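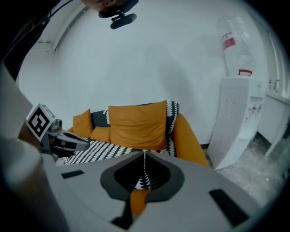 Reading time: 2 min

Unit 4. Timing and Start Order in Alpine Events
Course notes, Faustine Deschamps
September 2020

4.1 Terms
A run is one timed descent from the start gate to the finish line. Speed events (downhill, super-G) are decided on a single run. Technical events (slalom, giant slalom) are decided on the sum of 2 runs, both on the same day where conditions allow.

4.2 Start order
The first run follows the seeding list. In the second run of a technical event, the leading group from run one starts in reverse order, so the fastest skier of that group goes last. Skiers outside the group follow in order of their first-run times. The size of the group is set in the race rules and should be checked before each exercise.

4.3 Timing
The clock starts when the skier's leg opens the start wand and stops when any part of the body or equipment breaks the beam at the finish. Times are given to one hundredth of a second. Further digits are dropped, and equal times share a place. The next place is then left empty: two skiers tied for second are followed by fourth.

4.4 Worked case
The practice file covers the Tuvero giant slalom, held in December on the Turnham course. Start altitude is 2744 m and vertical drop is 271 m, giving a finish altitude of 2473 m. The start list has 82 entries. Bib numbers do not change between runs.

A skier who misses a gate and does not climb back to pass it is listed as DSQ. A skier who stops on the course is listed as DNF. Neither has a total time, and neither may be ranked.

4.5 Exercise
Using the Tuvero file, draw up the second-run start list and the final ranking. Mark all ties. Show hand-timed entries in a separate column, with the correction applied. The method for the correction is in Unit 3, under Backup Systems.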